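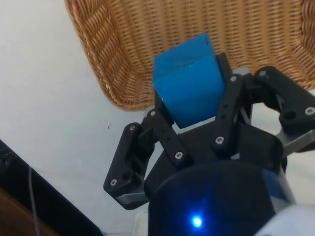

Have you ever wondered how a basket gets made? People have been making them for thousands of years, longer than they have been making clay pots in many places, and the funny thing is that the way they do it has hardly changed at all. Baskets are woven, like the one behind the blue cube, and woven simply means that long bendy pieces go over and under other pieces, again and again, until they hold each other in place. There doesn't have to be any glue, and there don't have to be any nails. Isn't that something?

Let's start with a word you may have heard, which is wicker. Lots of grown-ups think wicker is a kind of plant. It isn't! Wicker is the name for the weaving, and you can do it with all sorts of plants. Willow is a favorite, and so are rattan (a climbing vine that grows in warm forests) and reeds from the edges of ponds.

Where do the bendy pieces come from?

Willow for baskets is grown in rows, a bit like corn. The growers cut it in winter, when the leaves have dropped. At Mallorik, a willow farm I visited one very cold January, they had 27 rows of it, some yellow, some dark red and some almost purple, and I could have stayed looking at the colors all day if my toes had let me. The cut pieces are called rods. After cutting, the rods are tied in bundles and left to dry, and once they are dry they snap if you try to bend them. So before weaving, the basket maker gives them a long soak in water. Thick rods need more time than thin ones, and rods with the bark still on can need several days!

Stakes and weavers

Every basket has two kinds of pieces, and they have their own jobs. The stakes are the strong ones that stand up and make the shape, like the ribs in your chest. The weavers are the thinner ones that travel around and around. A weaver goes in front of one stake, behind the next, in front of the next, and so on, until you are quite dizzy. When it gets to the end, you tuck in a new one and keep going.

Try it with paper

You will need 2 sheets of paper in different colors, and some scissors.

Fold the first sheet in half. Cut slits from the folded side, stopping before you reach the open edge, then unfold it. Cut the other sheet into long strips. Slide one strip over and under through the slits, and push it up snug. Start the next strip the opposite way, under and then over. Keep swapping until the slits are full, and you have a little mat woven just the way the side of a basket is. Give it a gentle tug and see how well it holds!

Posted April 22, 2025 by the Trillar Kids' Page

Search Trillar Enter a word Go

Contact us | © 2025 Trillar | Back to top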